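In defence of the pretend kitchen

My sister-in-law Solange Petrenko thinks play kitchens are a waste of floor. She told me so in April, over a perfectly nice lunch, and I've been arguing with her in my head ever since, so you lot can have the rest of it.

Her case is that children want the real stuff. Give them a saucepan and a wooden spoon and save your 40 quid! Well, yes, fine. But a mixed-up table, with proper-sized plates and bowls next to toy food, is the best of both (and I'll die on this hill).

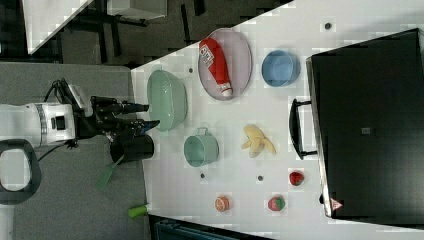
Ketchup on the pink plate, colander and mug on their sides.

I love a spread like that. The ketchup gets a plate all to itself, and why shouldn't it? Everyone I know under six treats ketchup as a main course. And I wouldn't stand the mug up or put the colander away, either. Murray Charbonneau, who ran our playgroup for years, used to line everything up by size before the doors opened, and the little ones would stand there looking at it as if it were a shop window. Leave a mug on its side and some small person will come and see to it.

Then there's the food itself. Solange says toy fruit should look like fruit, full stop. I say give me a banana with a floppy peel any day.

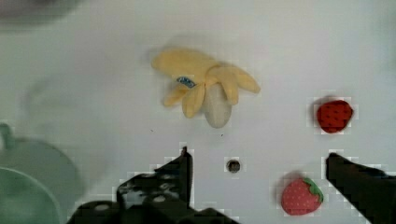
The plush banana, peel out, with strawberries for company.

It's soft, it's daft, and you can hug it, which you can't say of the hard plastic sort we had when I was small. Mine rattled. I once trod on the pear at 2 in the morning and said a word my mother still brings up.

So no, I'm not clearing ours out. Solange is coming for tea next month and she'll be getting strawberries, the stuffed kind, on my best plate.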